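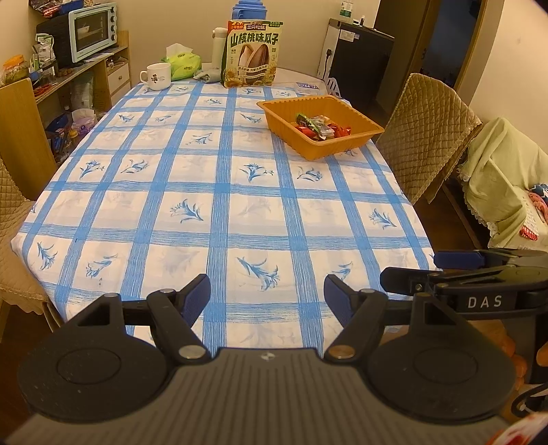
Blue and white cloth on a dining table.

Last updated: July 20, 2024

We use cookies to remember your settings and see which pages are being read. Accept all | Manage cookies

MEDIA RELEASE
Jultow Community Health

641 whooping cough boosters given as home visits come to Mudumen

Jultow Community Health has given 641 whooping cough boosters since its winter program opened in May, and we are thrilled to announce that home visits will now be offered across the whole Mudumen district, including the farms past Stelow.

The program began with a walk-in clinic at the Ayala Community Hall. Grandparents, new parents, childcare workers and more than a few shearers came through the door, and the queue on the first morning ran right out to the car park. We could not be happier with the response!

Home visits are open to anyone who is pregnant, anyone living with a baby under six months, and anyone who finds it hard to get to Ayala. A nurse comes to the house, talks through your vaccination history, gives the booster and stays for a short observation period afterwards. There is no charge.

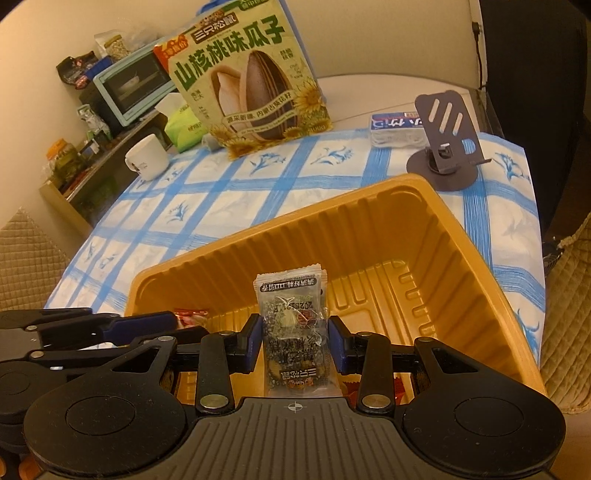

By Pushpa Kandpal, Immunisation Program Coordinator, Jultow Community Health

When we planned the winter clinics, we had two nurses and a borrowed vaccine fridge. Now we have four nurses on the roster (one of them back from long service leave a fortnight early, bless her) and a fridge of our own, and the phone has hardly stopped.

Whooping cough is a miserable illness at any age, but it is most dangerous for babies too young to have had their own vaccinations. A booster during pregnancy passes protection to the baby before birth, and that's the message our midwives have been sharing at every antenatal visit. Protection fades over the years too, so adults who had all their needles as kids are often surprised to hear they are due again.

What has delighted me most is how families have organised themselves. We had one household book in 10 relatives across three generations, all on the same afternoon, with a plate of lamingtons for the staff. Clinics are a lot more fun when people bring their cousins.

Nurse Melur Entili will lead the home visits. She grew up near Stelow and knows which roads go under after rain.

"People on the properties have been asking us for this for ages," Melur said. "A trip into Ayala can take up most of a day, and if you've got a newborn in the back you might just put it off. I'm really looking forward to getting out there and having a cuppa and a proper chat."

The Ayala walk-in clinic continues every Wednesday, and appointments are still available at our Jultow rooms. Please bring your Medicare card if you have one, along with any vaccination records. If you have a cough or a fever, ring ahead and we will sort out a time that suits.

To book a home visit, call the Jultow Community Health front desk during business hours or ask at your next appointment. Visits to Stelow are grouped by road, so neighbours are welcome to book together.

Media enquiries: Pushpa Kandpal, through the Jultow Community Health front desk.

ENDS

Comments (3)

Bev from Stelow
Good news. Does this cover us on the far side of the creek? The mobile library never made it that far.

Jultow Community Health
Hi Bev, yes it does! Give us a ring and we'll put you on Melur's list.

dazza_m
Took Mum to the hall in May, in and out before the footy. Top job by the nurses.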